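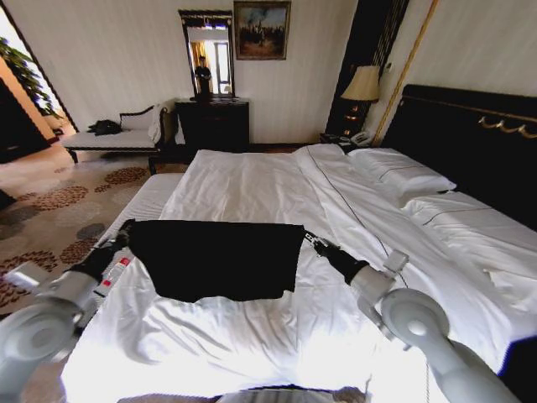 March 2019
By Joana Abreu, Trastico Cycling Club

Replacing a Worn Bicycle Chain

Members preparing for the spring program are asked to check their chains before the first group ride. A worn chain shifts poorly and wears down the cassette, a far more expensive part. The procedure below applies to derailleur bicycles with a quick link and requires a chain checker, a chain tool and quick-link pliers.

1. Measure the wear. Place the checker on the lower run of the chain. If the gauge drops fully into the links at the limit set by the drivetrain manufacturer, the chain must be replaced. Repeat the test at 3 points.

2. Remove the old chain. Shift to the smallest chainring and smallest sprocket. Squeeze the quick link with the pliers and draw the chain out. Note its path through the rear derailleur – a photograph is useful.

3. Size the new chain. Lay both chains side by side on a flat surface, matching link to link, and allow for the stretch in the old one. Remove the surplus with the chain tool. Both ends must finish on inner links.
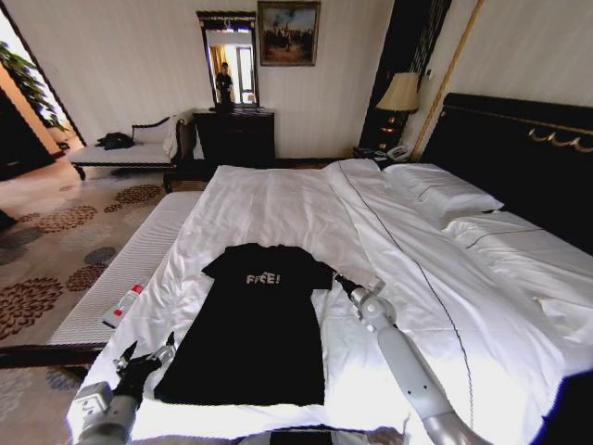

Black T-shirt with "FREE!" across the chest, laid out on a white duvet.

4. Fit the chain. Thread it over the cassette, through the derailleur cage and around the chainring. Check that it does not cross the small tab between the two pulleys.

5. Close the link. Join the two halves, move the link to the upper run, hold the rear brake and press firmly on the pedal until it snaps into place. Confirm the direction arrow, if the link carries one.

6. Test every gear on a workstand, then on a quiet road. If the chain skips under load, the cassette is probably worn as well.

Wipe the chain after each wet ride and measure it again after 300 miles. Members who do not own a chain checker may borrow one from Efe Amadi at the Baltulis workshop.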